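Skodari switches on its new cluster, and I finally got a look inside

I've been writing about the Skodari computing center for so long that the woman at the front desk has stopped asking me to spell my name. So when word came that the new machine was finally taking jobs, I drove over on Monday with a thermos and a list of questions, and I got through maybe half of them.

The short version first. Skodari has brought its new cluster online, and it's called Dostetti. It has 189 compute nodes, it replaces the old Voner system, and as of this week any research group with an active account can submit work to it. Voner stays up until the end of August so people can move their files, and then it gets unplugged.

Now the longer version, which is the part I like.

Dostetti was put together by Baumgartner, the same integrator that did the storage upgrade at Skodari a while back. The contract covers the nodes, the network between them, the cooling doors on the racks and five years of support. I asked what it all cost and got a polite smile. The center says the figure will be in its annual report, so I'll go digging when that comes out.

Thanasis Antoniadis runs operations there, and he walked me through the machine room. It's loud in there! I'd forgotten how loud. We ended up shouting at each other between the racks and then giving up and going out to the hallway, where he told me the thing he's happiest about is the scheduler. On Voner, big jobs sat in line behind hundreds of little ones, and folks learned to submit at odd hours to get around it. I know one grad student who set an alarm for 3 a.m. for most of a semester. On Dostetti the small jobs get their own partition of 7 nodes, and everything else goes into the main pool.

"I want people to stop planning their sleep around my queue," Antoniadis told me. He also said the first few days have been bumpy. Two nodes had bad memory and were pulled over the weekend, and there was a mix-up with file permissions that locked one chemistry group out of its own scratch space for an afternoon. They were pretty good about it, from what I hear.

The center is also dropping the old paper request form for extra hours. You fill it out on the account page now, and a person still reads it, but it goes to the whole operations desk instead of one inbox. I tried the page myself with a guest login and it took me a couple of minutes, most of which I spent hunting for my project code.
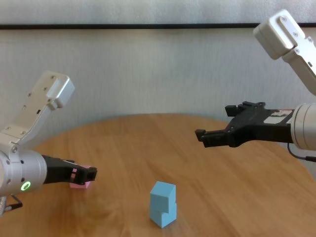 Will jobs written for Voner run on Dostetti without changes?

Most of them will need to be recompiled first, and any script that names a Voner queue has to be edited to use the new partition names. The support desk has a page listing the old names next to the new ones.

I spent some time on that page, and it's better than what we had last time around. When Voner came in, the instructions were a single text file that somebody had clearly typed up in a hurry (I still have a copy, and it still has my angry notes in it). This one has working sample scripts you can copy, plus a short section on containers for people who'd like to skip the recompiling altogether.

There are 691 active accounts at Skodari right now, and the operations desk wants every one of them checked before Voner goes dark. If you have an account, you should've gotten an email with a link. Click it, confirm your group and your contact address, and you're done. If you don't, your home directory gets archived to tape along with the rest of Voner's disks, and getting it back means a support ticket and some waiting.

One thing I pushed on was power. The old system was a hog, and the center took some heat for it at public meetings. Antoniadis wouldn't give me a number for Dostetti yet — he wants a full month of readings first — but he did say they can now put idle nodes to sleep overnight, and Voner couldn't do that at all. I'd love to see those readings, and I told him so twice.

I also asked about a benchmark score, because readers always write in about it. The team ran the usual tests before opening the doors, and they're going to rerun them once the two pulled nodes are back in the racks. No plans to submit to any of the ranking lists this round. I was a little let down, I'll admit, since I enjoy a good list.

Training sessions start next week in the ground floor classroom. They're free for account holders, they run about 5 hours with a lunch break, and you bring your own laptop. The first one is already full, but there's a waiting list, and more dates are going up on the center's calendar. I'm signed up for the second one, so if you see somebody in the back row with a dented green thermos, come say hi.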